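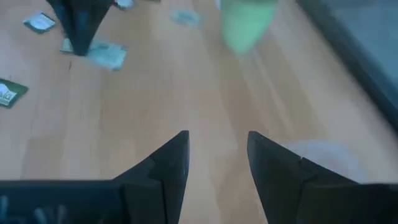
양팔 로봇 그리퍼 끝단 충돌과 영점 틀어짐, 점검부터 복구까지

얇은 포장지를 탁자에서 집어 투명 용기에 옮기는 작업을 돌리다 보면 양팔의 그리퍼 끝이 서로 스치는 일이 생긴다. 충돌이 약하면 제어기가 오류를 띄우지 않는다. 작업은 계속되는데 집기 실패가 늘고, 나중에 보면 한쪽 손목 관절의 영점이 밀려 있다. 이 글은 Flekar 제어기와 Skondow 그리퍼를 쓰는 작업대를 기준으로 그때 밟는 순서를 정리한 것이다.

1. 증상 확인

다음 중 하나라도 보이면 작업을 멈춘다.
- 같은 자리의 물건을 연속으로 놓친다.
- 대기 자세에서 좌우 손가락 높이가 다르다.
- 그리퍼를 닫을 때 손가락 한쪽이 먼저 닿는다.
- 로그에 코드 25(손목 전류 초과)가 경고로 남아 있다.

코드 25는 정지를 걸지 않는 경고라서 화면만 보고 있으면 놓치기 쉽다. 로그 창에서 '경고 포함'을 켜고 마지막 100줄을 확인한다.
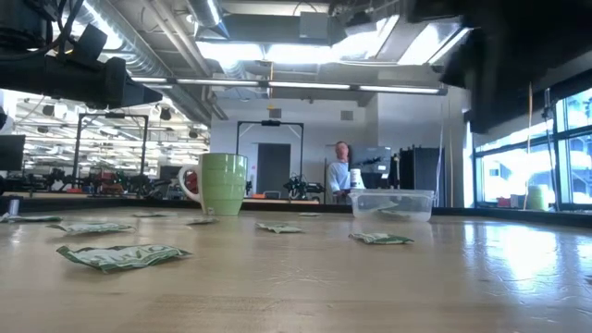 2. 안전하게 세우기

비상정지를 바로 누르면 브레이크가 없는 관절은 팔 무게 때문에 내려앉는다. 사람이 위험한 상황이면 당연히 비상정지가 먼저다. 그렇지 않으면 다음 순서로 세운다.
- 제어 화면에서 일시정지를 누른다.
- 속도 제한을 11%로 낮춘다.
- 두 팔을 한쪽씩 대기 자세로 보낸다. 동시에 보내지 않는다.
- 팔을 받침대로 받친 뒤 구동 전원을 내린다.

전원을 내리기 전에는 작업대 안으로 손을 넣지 않는다. 떨어진 포장지를 줍는 것도 마찬가지다. 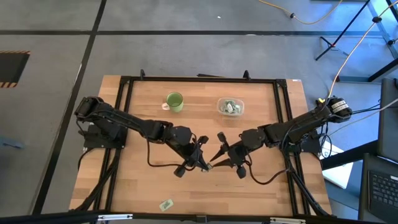 3. 간섭 구역 점검

충돌은 대부분 두 팔의 작업 영역이 겹치는 곳에서 난다. Laizer 경로 편집기의 기본값은 팔마다 탁자 전체를 쓰도록 되어 있어서, 따로 나누지 않으면 같은 목표를 두 팔이 동시에 향할 수 있다. 마주 보게 설치한 팔은 위 사진처럼 탁자 중앙에서 손가락 끝이 거의 맞닿는 자세까지 나온다. 편집기에서 '공유 구역'을 새로 만들고 중앙부를 지정한 다음, 한 번에 한 팔만 들어가도록 잠금을 건다. 구역 경계는 손가락을 최대로 벌린 폭을 기준으로 잡는다. 닫힌 폭으로 잡으면 여는 동작에서 다시 부딪친다.

케이블도 함께 본다. 손목 쪽에 여유분이 너무 많으면 물건이나 반대쪽 손가락에 걸린다. 피복이 눌렸거나 커넥터가 헐거우면 영점을 맞추기 전에 교체한다.

4. 영점 다시 맞추기

- 손가락 나사를 확인하고, 휜 손가락은 펴지 말고 교환한다.
- 구동 전원을 켜고 보정 메뉴에서 틀어진 팔만 선택한다.
- 손목을 Grisance 보정 지그에 끼우고 '영점 저장'을 누른다.
- 그리퍼를 끝까지 열었다 닫아 개폐 범위를 0~100으로 다시 등록한다.
- 제어기를 재시작한다. 재시작 전까지는 이전 값이 적용된다.

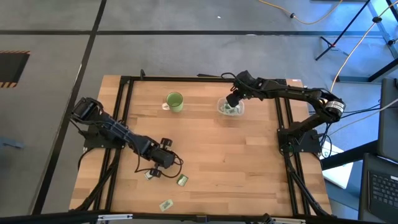

5. 시험 운전

속도 제한은 11%로 둔 채 한 팔씩 집기와 놓기를 반복한다. 이상이 없으면 두 팔을 같이 돌리면서 공유 구역 잠금이 걸리는지 상태 표시로 확인한다. 용기 안에서 집는 동작은 벽에 손가락이 닿아 전류가 오를 수 있으므로 하강 위치를 따로 본다.

속도는 25%, 100% 순으로 올린다. 중간에 코드 25가 다시 나오면 4번으로 돌아가고, 같은 관절에서 또 나오면 감속기 점검을 의뢰한다. 작업 일지에는 충돌한 팔과 관절 번호, 보정 전후 영점값을 적는다.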